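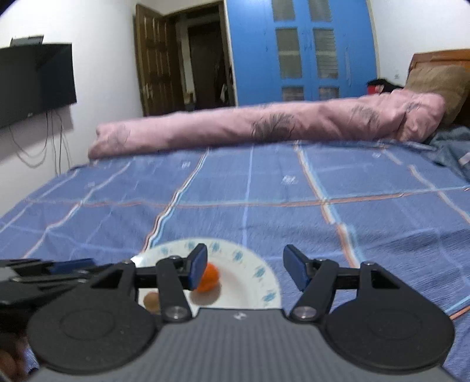
Yevhen Hordiienko
Member, Data Collection and Methods

I am preparing the methods section for a study of two-handed fruit sorting with hand-held grippers, and I would appreciate advice from members who have published on similar data. The operators hold one gripper in each hand and transfer small fruit between a plate and a patterned bedsheet. The collection at the Maksymiv site comprises 600 demonstrations, recorded in homes and not in a laboratory.

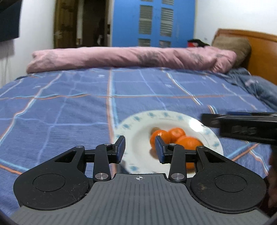

Three tangerines on the plate, second gripper at right.

A policy trained on these demonstrations performs acceptably when a few pieces of fruit lie on the plate. Performance falls when the fruit is spread over the sheet in a close group. My co-authors hold differing views of the cause. One attributes the decline to the background, as the plaid produces strong lines in every view. The other attributes it to contact between neighboring pieces. Our present split assigns demonstrations to training and test at random. Is this split adequate to separate the two explanations, and should the plate and sheet conditions be reported as a single task?

Flovuditz

The random split is not adequate for this purpose. Demonstrations recorded in the same room on the same sheet will appear on both sides of it, and the test score will therefore say very little about the background. I recommend the following procedure.

Hold out entire rooms. If the number of rooms is small, rotate the held-out room and report each result separately in addition to the mean. Next, define a crowding measure before examining any outcomes. In our own work we used the clear distance between the target and its nearest neighbor, measured at the moment the operator began to close the fingers. 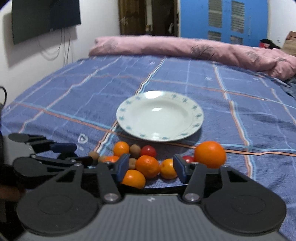
Close group on the sheet: citrus, cherry tomatoes and small brown fruit.

A layout of this kind changes several factors together. The pieces differ in size and color, some are hidden behind a finger, and the background is cloth where in the plate condition it is a white plate. I would request an additional set of some 23 demonstrations with well-separated fruit on the same sheet. If the policy succeeds on those, the plaid is unlikely to be the principal cause.

The two conditions should be reported as separate tasks. A combined figure would conceal the effect you wish to describe.

Prirance

Collect more data. We had a similar problem and it went away at 2,000 demonstrations. We did not change the split.

Brustell

I concur with Flovuditz regarding the held-out rooms. I would add that the left and right grippers should be scored individually. In our review, most failed grasps in crowded layouts were attempted while the other gripper was also near the target, and the combined score did not reveal this. Please also state in the methods section whether operators were permitted a second attempt. We allowed 2 attempts per piece, and reviewers asked for the rule in writing.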